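Aasen blinds and shades open day, quick notes

October 14, 2018

Back from the Aasen open day in Prusthorpe, typing this up before I lose the paper I scribbled it on. Got there late, parking was a mess, missed the coffee. Went mostly for the roman shades and to get a straight answer on blackout lining for the back bedroom.

Showroom first. Smaller than I expected. One long wall of roller shades, all hung at the same height so you can compare how much light gets through. Good idea, wish more stores did it. The linen ones look gorgeous from the front and pretty sad from the street side, so ask to see the back before you fall for anything. I nearly didnt.

Then the workroom tour, groups of seven, led by Linnea Magnusson. She talks fast and knows her stuff. Cutting tables, then sewing, then the bench where they fit the cords and chains. They order most of the fabric in and cut everything to size here. Standard wait is 30 days, longer in March when everyone decides to redo the living room at once.

Stuff I wrote down:

Measure the window in three places, top, middle, bottom. Use the smallest number for an inside mount. I've been using the middle one for years. Explains the kitchen.

Inside mount looks neater but you lose a bit of glass even with the shade all the way up. Outside mount if the room is dark already.

Blackout fabric alone won't do it – the light comes in at the sides. You want side channels or a curtain over the top. Bedroom is getting both.

Roman shades: wide folds for big windows, narrow ones look fussy. Her opinion, and I agree with it now.

Dust them with the soft brush on the vacuum, low setting. Do not put the lined ones in the wash, she said it twice and looked at somebody in our group.

Asked about the Pollunus range, the woven ones in the spring flyer. Being dropped, but there are end pieces in the back room, so if you have a small window call them soon. The new range is called Getum, heavier weave, mostly grays and a mustard I liked way more than I thought I would.

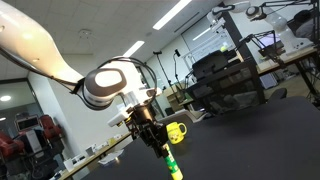 Prices. A Getum roman for my front window came to $546 fitted, and they take a little off if you order over $500 and pay up front. Not cheap. Lining is extra, check that it's on the quote becuase mine didn't have it at first. Stellan Westerberg at the order desk fixed it without any fuss and threw in a second set of swatches.

Swatches are free by the way, take lots. Mine are taped to the wall by the window now. The mustard goes a bit green in the morning – hmm. The pale gray is fine all day but kind of boring.

Still to do: remeasure the kitchen, ask if the old brackets can stay up, decide on chain or cordless. Cordless probably, with the cat.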